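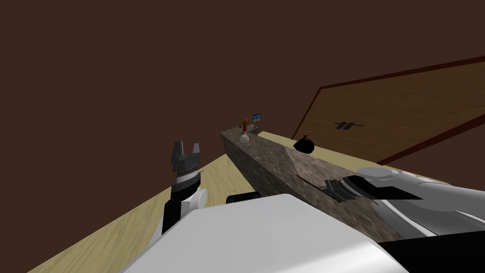

Can a machine do the washing up yet? No. Right, that's the short answer, and if you only came for that you can go and put the kettle on. Long answer follows, written fast between two other things I should be doing.

Every year somebody tells me the home robot is five years off. They told me that when I was fitting kitchens and they tell me now that I write about them. Five years. My mum was told it about the self-cleaning oven, and she got one of those, and she still cleans it.

I went to the Haldane open day in March, big shed, bad coffee. Two arms on a stand, a worktop, some bits and bobs to shift. It was asked to move a mug from the drainer to a shelf. Took 52 seconds. Didn't drop it. People clapped. I clapped! Then I drove home and moved a mug from the drainer to a shelf with a phone under my chin and a child asking for toast, and I couldn't tell you how long it took as I don't remember doing it.

And this is my whole argument really. A chore isn't one task. It's forty small ones you've stopped noticing. Wiping a worktop, for instance. You lift the pepper mill, wipe, put it back, see the crumbs have gone down the gap by the hob, swear, get a knife. Is the knife part of wiping? It is in my house. Nobody selling robots puts the knife in.

Keir Rankin, who I worked with for years and who now does something with software at Skesonura, thinks I'm being a dinosaur. His line is that most of the learning is done in simulation anyway. A made-up kitchen in a computer, the same two arms, the same stone worktop, and the thing can practise all night and never break a plate. He's right about the plates. Fair play. I've seen the screens. Tidy little kitchens. Bare brown walls, a long counter, hardly a thing on it.

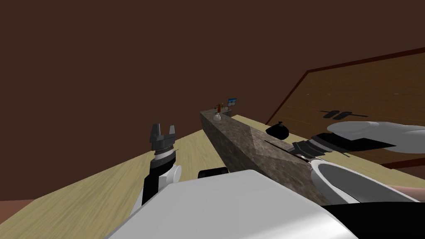

Now count what's on your own counter. Go on, I'll wait. I've got a bread bin, a bag of onions, three chargers (two dead), post, a school jumper, a jar of something from Keir's allotment I'm afraid to open. None of that is hard for me. I know the jumper isn't a cloth. I know the post can go on top of the bread bin but not on top of the hob. How many nights of practice before a machine knows that? Keir says fewer than I think. Might be. He's been wrong before, he bought a Staneo.

The Staneo, for those lucky enough to have missed it, was the floor robot with the little lifting arm on top. £524 and it was going to pick up socks. It did pick up socks. It also picked up the cat's dish, the corner of the curtain, and once a slice of toast which it put in the wash basket along with the socks, very neatly. He kept it a year. To be fair to it the floors were clean.

Shop floor is a different story and I want to be straight about that, becuase people lump it all together. At Talladov, where they make cupboard doors, there's an arm that drills hinge holes all shift and it is better at it than I ever was. Every hole the same depth. The doors arrive the same way up, the same size, the light never changes, no one leaves a jumper on it. That's the trick. They didn't build a machine that could cope with the room, they built the room round the machine. Cost a fortune and it was worth every penny.

You can't do that to a kitchen. Well you can, but then you've got a factory and where do you eat.

Handles. I could do a whole column on handles. I must have fitted 50 kinds. Knobs, bars, cups, the push-to-open sort that nobody over sixty can work. A person meets a new handle and just opens the cupboard. Maybe pulls it the wrong way first, feels it stick, tries the other. You feel it through your fingers before you've thought about it. Two metal fingers and a motor can pull, no question, but knowing a door is sticking and not locked, and easing it, and not taking the hinge off? I have rehung enough doors that humans yanked. I don't fancy the callouts.

Then the money. The arms at Haldane, just to rent, were quoted at £2,498 a month. For that you could have a very nice person in who'd do the kitchen, the bathroom and tell you your boiler sounds funny. I did ask the lad on the stand who it was for at that price. He said early adopters. I said early adopters of what, and he gave me a pen.

I'm not against it. Want that said, as the last time I wrote on this I got letters. My dad couldn't lift a pan for his last two years and if something could of done it for him, slowly, 52 seconds a mug, he'd have had it in the house like a shot. Slow would have been fine. He had all day. What he couldn't have had was something that worked nine times out of ten with a full pan. Thats where I'd put the effort if anyone asked me. Forget folding shirts for people who can fold shirts. One pan, hob to sink, every time, for someone who can't.

Keir says the pan is coming. I've told him I'll buy the first one if he'll stand next to it while I boil the spuds. He hasn't said yes.

Anyway the drainer's full again so I'm off.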